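Search this site
Search
Go

Keep the old towers open

Third time this summer somebody has told me to stop bothering with old desktops. Shred them, buy a little sealed box, done. I don't agree and I've got until the kettle boils to say why so forgive the spelling.

An office tower is the last computer most people can get into. Side panel off, lay it down, there's your whole machine. Board, memory slots, power supply, drive bays. You can point at things. Try that with a laptop where the memory is soldered and the battery is glued in under the keyboard. I opened one of those in June for a neighbour and closed it again, nothing to be done, she was out of pocket for a new one.

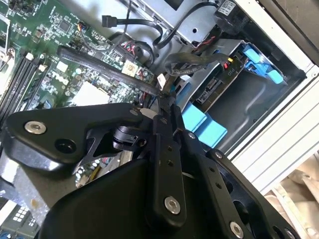 So-yul Ra reckons I'm sentimental about it. Maybe. She sells refurbished gear through Kerslake and says customers want small and quiet, and fair enough, she'd know. But small and quiet is a thing you choose once. Being able to swap a dead stick of memory is a thing you're glad of every few years, at nine at night, with something due.

And the prying. Everything new needs prying. Plastic clips that were never ment to come apart twice. I keep a plastic spudger in the drawer and a decent screwdriver, and for a tower I mostly want the screwdriver, or nothing. The business machines especially: coloured tabs on the bits you're supposed to grab, caddies for the drives. Someone sat in a room and thought about the poor bugger who'd have to fix it. Blue means pull here. Lovely.

Cost. My brother-in-law was quoted 362 dollars to have a sealed mini looked at, not repaired, looked at. I put a secondhand power supply in his old tower for 39 and he's still doing his invoices on it. Know which one went to the tip? The mini.

Yes they're ugly. Yes they take up half the desk and collect dust like a carpet. Power bills, I'll give you that one, an old tower left on all day is a hungry thing and I'd turn it off at the wall. Tsutomu Kinoshita wrote in to say the parts dry up eventually, and he's right too, odd-shaped supplies are the worst for it. Get a spare while they're cheap and chuck it in the shed. 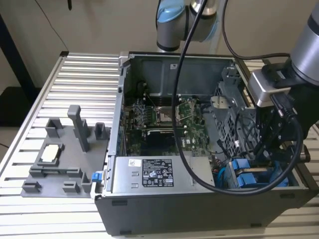 Is it still worth stripping a tower if it will never run again?

It is, for the memory, the drives and the power supply if that's good, and because the bare metal case is easy to recycle once everything's out of it. Wipe or pull the drives first. Bag the screws.

What I'd like is for the council to let people at the e-waste cage before the truck comes. Ask at yours. Ours says insurance. Meanwhile perfectly good colour-coded, screw-together machines go in the skip and we all pay for a glued one instead. Kettle's gone, more on the skip buisness next time.

Last updated January 26, 2026

Contact: Emiko Hirose, site editor | © Sarkmont Notes | Back to top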